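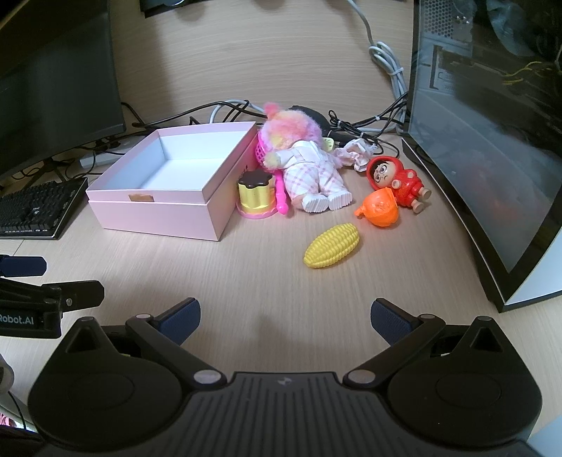
Can visitors try the hand-held grippers themselves at the open day?

Anyone aged 10 and up can, at the toy desks in the front room, as long as a staff member is at the desk with them. Younger kids are welcome to watch.

FOR IMMEDIATE RELEASE
2022-07-15

Khoury Automation opens Draltitz workshop to the public for one Saturday

DRALTITZ – Khoury Automation will open its Draltitz workshop to the public next Saturday, 10 a.m. to 4 p.m. Free admission. Live demonstrations all day, hands-on time at the desks, and a first public look at Trindito, the company's tidy-up project for small household items.

Tours run 60 minutes and start on the hour. Last one at 3 p.m. Each tour takes 48 visitors, split into smaller groups at the door. Booking is through the workshop's front office, walk-ins if there is room.

What Trindito does, in short: people pick things up and put them away using a gripper held in the hand, the movement gets recorded, and the recordings are used to teach a robot arm the same job. The work is mostly toys right now. Plush dolls, plastic figurines, play food, that sort of thing, and a box to put them in. Soft things next to hard shiny things on an ordinary desk, with the computer and its cables left where they are.

"People expect a factory," the company said in a statement. "Its a desk with toys on it. We want them to come and see how much work there is in getting a doll into a box."

In June the Draltitz team recorded 3,929 pick-and-place runs, the most in one month so far. Soft toys were the slow part. Long fur and loose limbs get folded under the fingertips, and a run where the doll is dropped halfway is kept and marked as a drop. Play food goes faster. Visitors will be shown good runs and bad ones.

What is on the program:

Front room – toy desks. Hand-held grippers, try it yourself. Expect a line before lunch.

Middle room – playback. Recorded runs shown on a big screen, with staff explaining how a run gets checked and labeled. Ask anything.

Back room – the arm. A robot arm from Grotska repeats the tidy-up task every half hour, starting at 10:30. This is live and it will miss sometimes. Visitors stay behind the yellow line while it is moving, no exceptions.

Yard – coffee, lemonade, sandwiches. Cash or card.

Grotska, which builds the arms used at Draltitz, is sending two technicians for the day. They will be in the back room from opening until 2 p.m. and can take questions about motors, payload, maintenance and so on. Questions on price go to the Grotska sales office please, the technicians don't have a price list with them.

Schools and clubs: groups of eight or more should book ahead. The 11 a.m. tour is held for school groups until Wednesday noon, after that it goes to general booking. A printed activity sheet for kids will be handed out at the door. 2,000 were printed so there is plenty to take back to class.

Toy donations. The team is always short of new shapes. Clean used toys can be left in the bin at the entrance, anything that fits in one hand. No batteries, no glass, nothing with small magnets. Donated toys are not returned. Some will be on the desks the same day, some go into storage for the fall recordings.

Getting there: the workshop is a short walk from Draltitz station, follow the signs for the freight road. Parking in the lot across the street. The front and middle rooms are step free, the back room has a ramp on the left side. Strollers fine everywhere except the yard stairs.

Photography is allowed in the front room and the yard. In the middle and back rooms please ask first – some screens show partner work that isnt public yet.

Press: reporters and camera crews can come in at 9 a.m. for setup and a walk-through before the doors open. Tell the press desk by Thursday if you need power, a quiet corner for interviews or extra time with the arm. Interviews can be arranged with the recording team and with the Grotska technicians, English only.

About Khoury Automation
Khoury Automation develops recording tools and training methods for robots that handle everyday objects. The Draltitz workshop is home to the Trindito project.

Contact
Press desk, Khoury Automation, Draltitz workshop
Tour bookings: front office, weekdays 9 to 5, closed for lunch 12:30 to 1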